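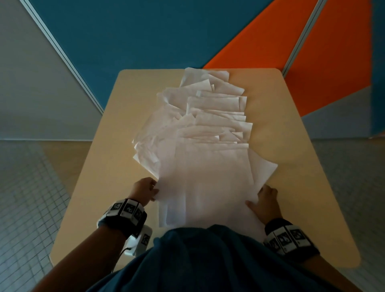

Who wrote the Tallville town anthem?

Ross Cowie wrote it, over two evenings and most of a ham, and he was paid 400 dollars for a song the town has never once sung in the right key.

He had not been the first choice. The first choice was a man in Verden who had written jingles for a mattress chain and wanted his money up front. Ross taught clarinet in the back of the hardware store and could be paid whenever. The mayor, Paula Bogdan, came by in May 2003 and stood among the paint cans while a boy named Utau murdered a scale.

"We need something stirring," she said. "Four verses. The bridge has to be in it."

"Which bridge?"

"The one we're going to build."

Ross said he would put in a bridge. He also asked what else Tallville had, having lived there only eleven years. Paula thought about it through the rest of the scale and most of the next one.

"There's the elevation," she said. "It's 1,409 feet. Ursu is only 97 feet lower, so don't make a big thing of it."

Ursu was the next town over. It had an anthem already, and a swimming pool.

Ross went home and found that very little rhymes with Tallville. He tried "small hill," which was accurate but sounded like an apology. He tried putting the name in the middle of the line, where it would do less harm. By the second night he had a tune he liked quite a lot, and it bothered him that he liked it so fast. He hummed it to his sister over the phone.

"That's nice," she said. "That's the Ursu one."

He changed every third note and moved the whole thing up into a key that only dogs and the Methodist sopranos could use. Then he ate what was left of the ham.

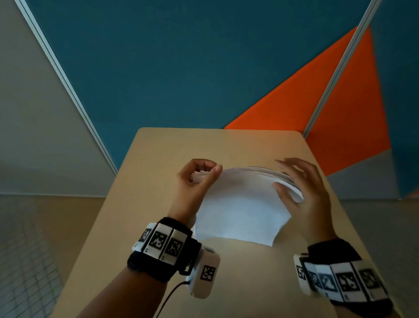 The First Performance

It was given in July, on the courthouse steps, by a choir of anyone who had shown up early. Paula had ordered 2,783 copies of the words, one for every resident, including the babies and a man named Dell who had moved to Verden in the spring but was still on the rolls. She wanted it sung by the whole town at once. What she got was the choir, the choir's husbands, and a delegation from Ursu in matching shirts.

They started too high. By the second verse the husbands had dropped out and by the third the sopranos were alone up there, looking frightened. When the bridge came around, the delegation from Ursu joined in. They knew the tune, give or take every third note, and they sang it the old way, low and easy, and there were forty of them.

It was the best anything had ever sounded on those steps. People cried. Utau's grandmother had to be given a chair.

"It's very moving," Paula said to Ross afterward, not looking at him. "It reminds me of something."

"That's what a good anthem does," said Ross.

She gave him his check, which was drawn on an account in Ursu. The bridge is scheduled for next year.

Copyright by the author. All rights reserved. | Contact | Back to top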